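Monday, Dokholm kitchen set, second week of counter work

Started late because the arm wanted its homing routine run twice again. I'm putting it here so somebody looks at the cable before we pack up for Rodport.

Count at lunch was 1,582 episodes in the Dokholm folder, 509 of them on the stone counter and the rest on the plain tables from before. I'd like the stone share a good bit higher. The tables are easy and the policy already does fine on them, so another morning of table wipes and table picks buys us very little (even if it does make the daily number look great!).

Plan for today was 20 approaches to the slab edge, fingers coming in low, stopping short, then backing off. I got through them before the coffee ran out and threw away 8. Most of those were me being jerky on the controls. A couple I stopped early because I'd drifted too close to the stone and lost my nerve, and I don't want my nerves in the training set. The kept ones are tagged "edge_low" with the lights as they were, no diffuser.

About the lights - I keep going back and forth. The old Kalogeropoulos notes say to kill every reflection you can before recording, and I followed that all last week. But the people who end up using this thing won't be hanging bedsheets over their lamps, are they? So I'm leaving the glare in from now on and I'll do a small matched set with the diffuser up, same start poses, so we can compare. If the glare set trains worse I'll eat my words and re-record.

The wrist view is where it gets hard. Polished stone gives you bright spots right where you'd like to see plain counter, and all those veins look like edges if you're a network that has only ever seen tables. The long orange ones are the worst. My guess is the model will chase one of them sooner or later and call it the end of the slab.

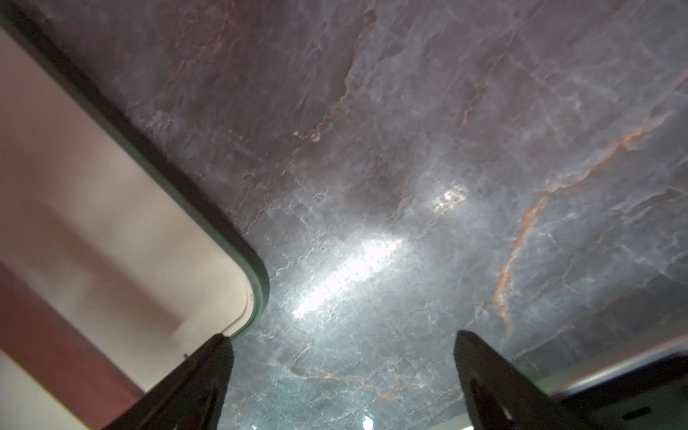 So for labels I'm marking the true edge only on the kept approaches, every tenth frame, and leaving the veins alone. I did think about a "not an edge" class for them, but it doubles the clicking and I'd want to see one training run fail first.

Still to do:
diffuser set, same start poses
rounded corners, coming from both sides
copy everything to the Gradthorpe drive before tonight's sync
cable!!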